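Tasevwood Linens: read me first

Notes on folding, sorting and putting away the soft stuff

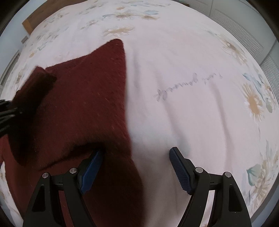 Maroon fuzzy fabric on the floral sheet, with one side folded over.

Hi, I'm Ridwan Kwok, and this is the readme for my folding folder. It started as a note taped inside a closet door and then it grew (a lot!), so now it lives with the pictures. If you only want the folding steps, skip down to Folding. If you want my opinions on fuzzy fabric, stay right where you are.

What's in the folder

There are 600 pictures, all of cloth on a bed. Blankets, throws, towels, shirts, a few pillowcases. I sorted them by what the fabric feels like, and I stand by that even though my sister thinks it should be by size. The groups are fuzzy, smooth, stretchy and stiff. Anything I couldn't place went into a group called Ginting, after the street I lived on when I began, and I keep meaning to rename it.

notes.txt – one line per picture, typed by me, typos included
groups.txt – which picture belongs to which group
old/ – my first try from March, before I settled on the groups. Please don't mix it in with the rest.

Folding

This is how I do a fuzzy throw on a bed.

Pull the sheet underneath tight first. Lay the throw down and smooth it from the middle out with your palms. Bring one side over and stop. Look at it before you do the other side! Thick fabric likes to roll at the fold and make a fat tube, and it's much easier to press that flat now than later. Then bring over the other side, fold it end to end, and press the air out.

I make 2 folds the long way and 2 across for the closet at Brurnside, where the shelves are deep. At my own place the shelves are shallow, so I roll everything and stand it up in a basket.

About lint

Dark fuzzy fabric shows every speck. A light sheet underneath makes it easy to see where the edges are, which is why I like folding on one, but the fluff does travel. I go over dark things with a lint brush before they go on the shelf – always in one direction, or you just push it around.

Things I'd like to fix

Colors in notes.txt are whatever I called them that day, so maroon, wine and dark red can all mean the same thing. The stiff group is tiny. And "Fullar" in some of the older lines is only my nickname for a fold that came out lumpy, so read it as "lumpy" and carry on.

If you spot a line in the wrong group, send me the line number and the group you'd put it in. I go through the corrections in the evening, usually with a pile of towels still waiting next to me.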